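Rule 42
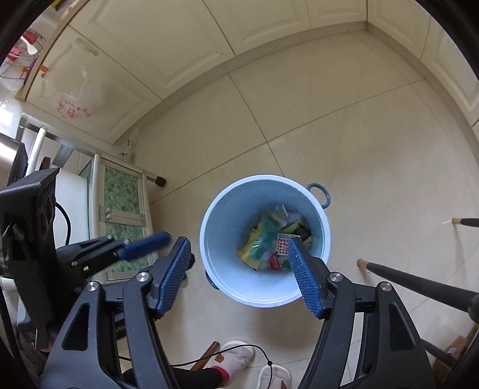

The bin at Villa Wasbridge, with the gripper over it.

Carmela Greco had written 41 rules for the household grippers, and the kitchen had found a hole in every one of them.

Rule 9 said to keep the pads clear of food. Fine, but was a snack wrapper food? Diretti, who had drafted the appendix, thought it depended on the crumbs. The appendix ran to 129 pages and had a section on crumbs.

"It's reaching into the trash," Carmela said.

"Over the rim," said Diretti. "Reaching into is Rule 17. Over the rim is a gray area."

She looked at the blister card in among the wrappers. Medical waste had its own form, Zostevon 4, to be signed by a person in closed shoes. She looked down at the fuzzy white slippers.

"Are those closed?"

"Possibly," he said, and began turning pages.

Carmela took out her pen. Rule 42, she wrote — before reaching into anything, the operator shall decide what he wants out of it.

Diretti read it twice and asked if "anything" included drawers.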